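Evening Cleaners Wanted, Tidden Office Park

Clorico cleans offices after the people who made the mess have gone home. We look after 182 desks across two floors, and we need two more people who can tell a clean sink from a rinsed one.
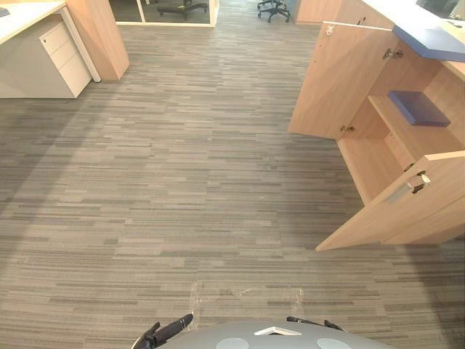 Shifts run from 6 p.m. to 10 p.m. and most of the work is floors. You will vacuum, spot-clean and deal with whatever the day staff believed would vacuum itself. Striped gray carpet tiles like these are very forgiving of crumbs and not at all of clear tape, so patience with a plastic scraper counts as experience. We supply the scraper.

Pay is $1,179 every two weeks, plus a $81 shoe allowance after your first month. Training is paid. So is the time you spend looking for the light switches.

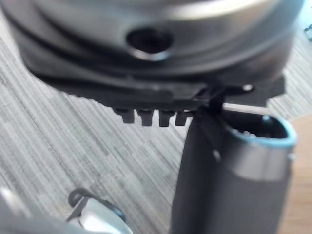
Close-up: gray housing, black base plate.

You should be able to lift a full mop bucket, work without a supervisor at your elbow, and leave other people's candy alone.
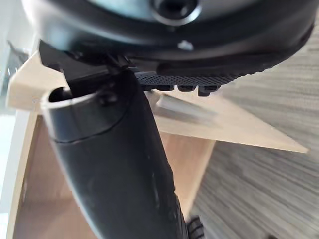

How to Apply

Stop by the Clorico desk in the Myung Building before 4 p.m. with one reference. Relatives don't count, however tidy. We start new people in January.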